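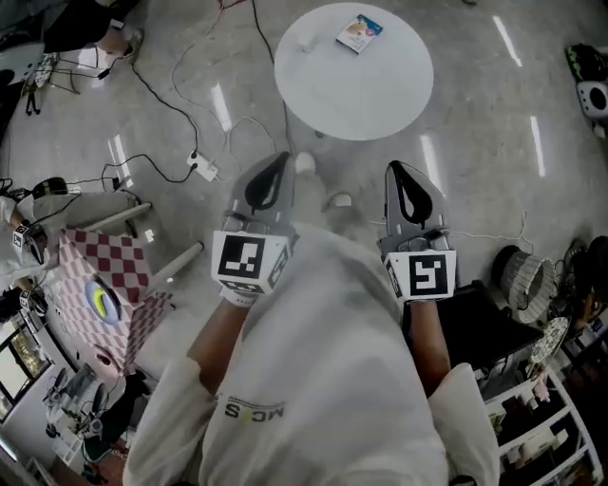
Floor cables and the round table

Jul 5, 2025
Hanna Ostrowski

Came in on a Saturday for the quiet and spent the first hour thinking about the floor. I do like this polished concrete – it sweeps up in no time – but every cord shows on it, and the black and white ones loop all over each other on the way to the power strip. My plan is to move the strip nearer the wall and run the long cords along the baseboard. Puslow has cord covers at 8 a piece, Urbańczyk wants 99 for the whole kit (with corners!), so I'm leaning toward the kit.

The round white table stays put, it's the one thing everybody can reach. The pastry box can live there till Monday, then please, the kitchen shelf.

Still to do: label both ends of every cord, and find the Velcro ties we bought in May. I looked in the Pesum drawer, no luck.

Comments

Zunari bench: Ties are in the blue bin under the sink, sorry!

T.: Get the kit. The single covers slide around on concrete, we had them upstairs.

Hanna Ostrowski: Kit it is, ordering tonight. Are there any pastries left?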